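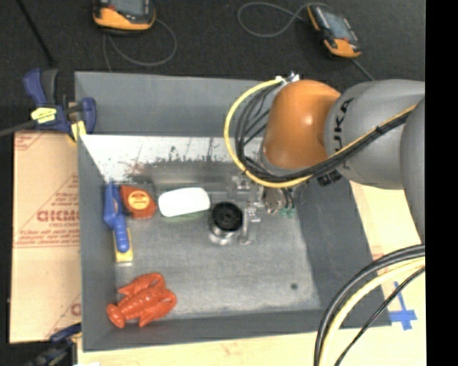
Figure 3: Bin picking cell during the gripper comparison, with the KUKA arm over the grey bin and the finger next to the lidded metal container.

4.2 Comparison of grippers

Both grippers were tested on the same arm with the same objects. The first was the Perketix parallel gripper and the second was the Tritivix, which has longer fingers and a softer closing curve. Objects were placed in the bin by hand, well apart from one another, and the grasp planner (Skedaden, June release) was given one overhead view per attempt. The set mixes shapes on purpose: a tape measure, a blue-handled tool, a toy lobster and a lidded metal container are among the objects in Figure 3.

We ran 2,000 attempts with each gripper. An attempt counted as a success if the object was lifted clear of the rim and held until the arm reached the drop point. The Perketix succeeded in 786 attempts and the Tritivix in 965. Most of the difference came from tall objects standing near a wall, where the shorter fingers forced the wrist down too far and the controller stopped the motion. On flat objects the two were close – the Tritivix was slightly worse on anything thinner than its fingertip pads.

Cable routing also affected the results. In early trials the loop at the wrist limited rotation of the last joint, and the planner did not know about this limit. We added it as a joint constraint following Toprak's method and discarded the runs made before the change. The same constraint was used for both grippers in all the figures given above.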